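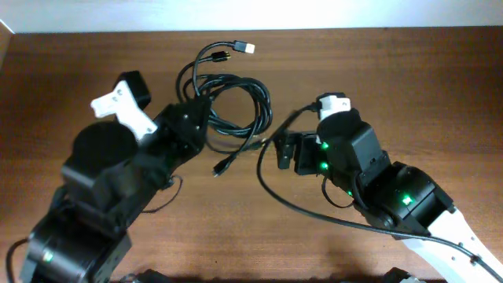
Furnishing of the Stallmont Study Room: Progress Report

Submitted by Capucine Marty, April 19, 2024

The reading table is in place against the white wall. The top is wood with a reddish-brown finish and a low sheen. Michailidis supplied the table under the furniture line of the grant, and 40 chairs remain on order.

Wall repainting is scheduled for September. There are gray scuff marks on the wall behind the table, and the painting contractor, Trallo, has been asked to include that section in its quote.

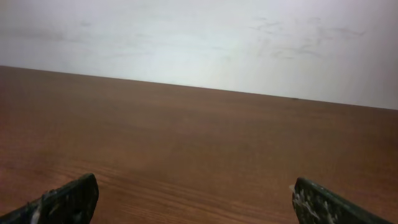

Spending on furniture to date is $1,504. Delivery charges came to a further $90 and were met from the general fund. We expect to need around 20 hours of staff time to finish the room, and request that the unspent balance be carried forward.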